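Stillus presents white worktable for small rooms

Clindbridge, 28 May 2024 - Stillus, a maker of furniture for workshops and studios, announces today the Flimwood table, a new worktable with a plain white top. The table is intended for people who pack, sort or repair small things and who do not have a large room for this work.

The Flimwood was developed together with the design office Chuensuk. The top is 60 cm deep, and the legs can be set to 5 different heights. First tables were given to 6 small workshops in March, and their remarks were used for the final version.

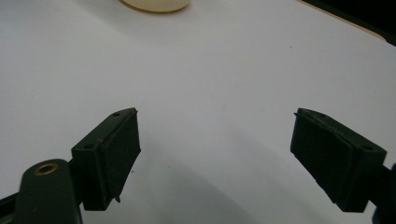
Many users asked us for a light surface, so that a dropped screw or a button can be found quickly. They also asked for a table without drawers - they prefer to choose their own storage and to keep the space under the top free for the legs.

The Flimwood can be ordered directly from Stillus under the article number 1209. Assembly instructions are included in the delivery. Samples of the top are available to shops and to the press on request.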